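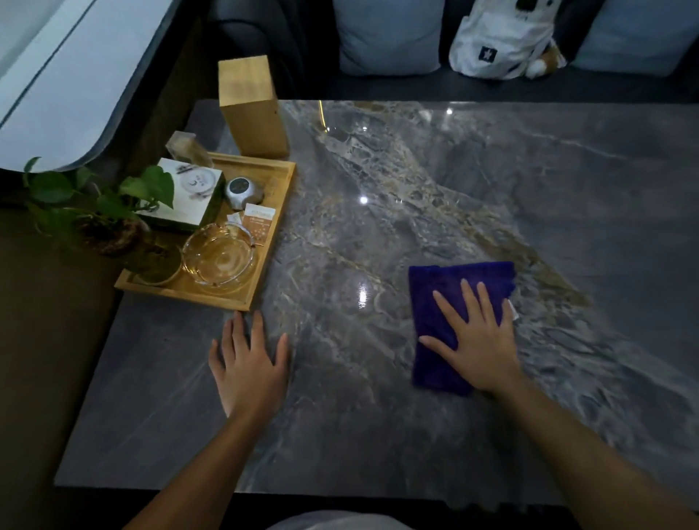 Senthil Annamalai will not hear a word against the long cut of Stinunico. The short one plays like a trailer for itself, he says, and anybody who saw the picture in theaters and shrugged still has the real movie ahead of them.

I shrugged. I saw it on opening weekend with a bucket of popcorn, thought the sword fights were terrific and the rest a bit of a blur, and forgot most of it by the time I found my car. So when the new two-disc set from Womier showed up with both versions inside, I put the long one on mostly out of duty. Then I put it on again the next night!

The extra footage runs to 22 minutes, and hardly any of it is battle. What comes back is the whole story of Rajan, the bridge keeper's son. In theaters he turned up with three lines and a spear. In the long cut he is the one who carries the message from the river fort, gets it wrong, and has to live with what happens to Gedar, the walled town everybody spends the last hour fighting over. His scenes are quiet (one is just Rajan and his aunt arguing about a mule), and they do wonders for the siege. You finally know which streets lead where, who sleeps behind which gate, and why the old captain refuses to open the granary.

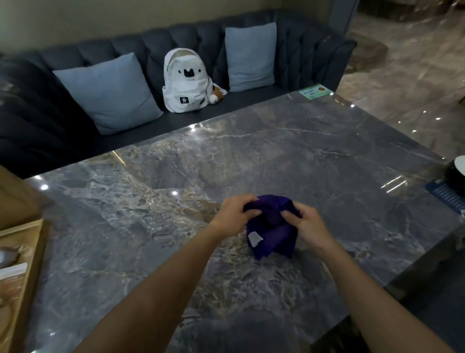

The captain is the other big winner. His speech on the wall was always the best thing in the movie, but it used to come out of nowhere. With the granary scenes back in place it lands like a hammer. I had goosebumps, and I already knew every word of it.

Picture quality is lovely. The night scenes looked muddy when I saw them projected, and on disc you can follow every torch along the ridge. Daylight has a nice dusty warmth, and the grain has been left alone, thank goodness. A couple of the restored shots are softer than what's around them - the aunt's kitchen is one - but you'd have to be hunting for it. The sound is the real treat. Horses come in from the left rear, low at first, and there's a long stretch before the first charge with only wind and harness. Turn it up. My neighbors have been very patient.

The score has been extended too, with a slow fiddle tune for Rajan that shows up again under the end credits. If you only know the theatrical version, that tune will be completely new to you, and it's the thing I've been humming all week.

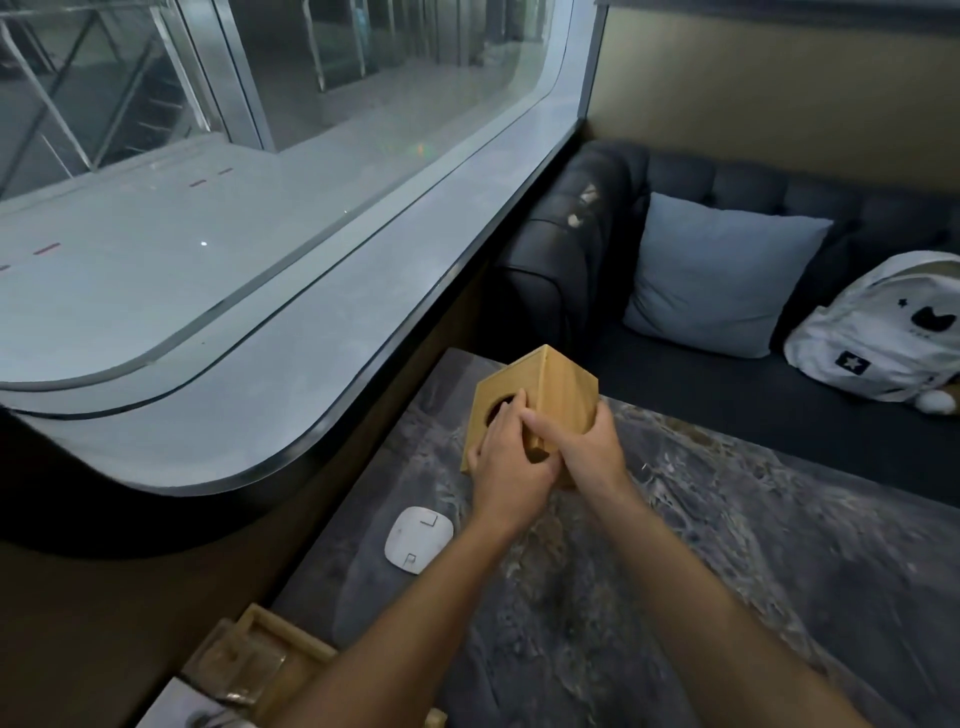

Extras are on the second disc. The making-of is split into 18 short chapters, which is a little fussy to click through, but there's a Play All button and the material is great. You see the Gedar set go up in a quarry, get half washed out by November rain, and go up again with better drains. The armorer gets a chapter to himself and could easily have carried the whole documentary. There's also a reel of costume tests, a stills gallery, and a commentary by the two editors, who disagree cheerfully about the mule.

What's missing? The original teaser, for one, with that strange all-drum music, and I would have loved a few words from the actor who plays Rajan. He's seen on set, laughing, in the chapter about the river crossing, and never interviewed. The menu also insists on starting the short version unless you tell it otherwise, so watch for that before you settle in.

Pick "Extended Version" from the second row, skip the chapter list with its spoilery titles, and give yourself a full evening. There's an intermission card after the river crossing, right where you'll want one.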